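A two-arm kit for the workbench, and who should pay for it

Small two-arm robot kits are being sold at the moment to people who would never have looked at one before. Colleges, repair workshops and small firms that pack things into boxes are all getting the same brochure. The one I know best is the bench kit from Pullell, sold here through Wiegand, and I think it is a good product being sold to the wrong customers on the wrong terms.

The price is 4,000 pounds for the arms, the grippers, the control boards and the software. The enclosure panels are extra. On top of that Wiegand offers what it calls a teaching service, where you send in recordings of yourself driving the arms through a job and get back a trained program that is meant to do the job without you. The first one is included. After that you pay for each.

The hardware first, as that is the easy part. The arms are stiffer than I expected at the price. The grippers open and close smoothly and the fingers hold their position under a light load. Setting up took me a day and a half, most of it spent on cables. The manual was translated in a hurry and two of its diagrams belong to an older version of the wrist, but the people in the Brasov support office answer their email and know the machine. I had one motor replaced in May and the new one arrived inside a week.

Where I part company with the brochure is the word "ready". It appears on the front page and again on the back. A kit like this is ready in the way a piano is ready. You can press the keys on the first day, and the sound comes out, and you are a long way from a tune.

The teaching service asks for 200 recordings of each job. You drive the arms by hand controls, pick the thing up, pass it across or put it down, reset the table and start again. A recording of a simple job lasts less than a minute, but the resetting takes longer than the job does, and you will throw some away. For me it came to the best part of a working week. None of that time is in the price, and for a small firm it is the biggest cost of the lot.

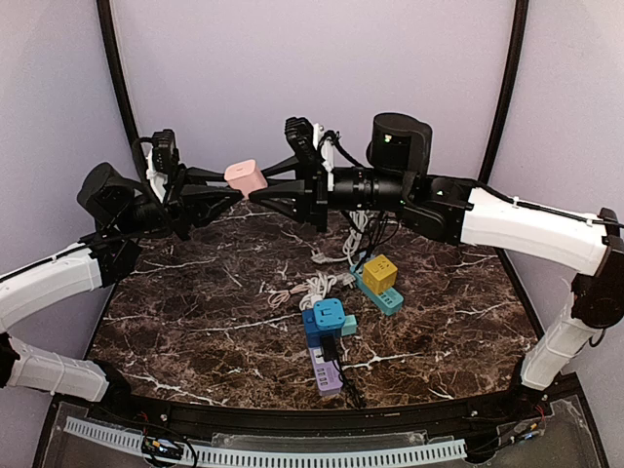
You also have to vary things as you go. If every recording starts with the object in the same place, the trained program will only look for it there. The guidance notes do say this, on page 22, long after most people will have stopped reading and started recording. It ought to be on the first page in large type. I did my first batch the lazy way and had to do most of it again.

Two arms make this harder. With one arm you have one set of mistakes to worry about. With two, each has to be where the other expects it, and a handover that is slightly out will either drop the thing or pull it about. Pullell is right that a great many real jobs need two hands. Anything with a lead or a plug on it tends to need one hand to steady and another to pull. But a buyer who only wants small parts moved from a tray to a box should buy a single arm, and the sales material never says so. I suspect this is because there isn't a single-arm version to sell.

Cinik sells one, for less, with a plainer gripper and no teaching service at all. You do the training on your own computer, with free software and a good deal of patience. I would send a college there before I sent it to Wiegand. The students would learn more from the parts that go wrong, and the college would own everything at the end, including the trained program.

That last point bothers me more than the price. Under the Wiegand terms, the recordings you send in may be kept and used to improve the service for other customers. You can refuse, but the box is ticked for you and it sits three screens deep in the account settings. I don't object to pooling recordings. It is probably how these machines will get better, and I would happily share mine. I do object to paying for the training of my own program while supplying material for everyone else's, with no discount and no clear question put to me at the start.

The usual defence is that customers like me get the benefit later, when the shared program improves. Perhaps so. In that case, say it plainly and knock something off the bill for those who agree — a fair trade is easy to explain.

So who should buy it? A workshop with a steady supply of one fiddly two-handed job and a member of staff who can be spared to teach it properly would get its money's worth, I think. A university group that already knows what it is doing would too, and would ignore the service and use the arms. A small packing firm hoping to have it working by Thursday should keep its money for now.

I am keeping mine. I have unticked the box and am halfway through a second set of recordings, this time with the starting places drawn up on a sheet of paper before I begin. If Wiegand changes its terms before the next renewal I will pay for the second program. If it doesn't, I shall train it at home on the free software and put up with the wait.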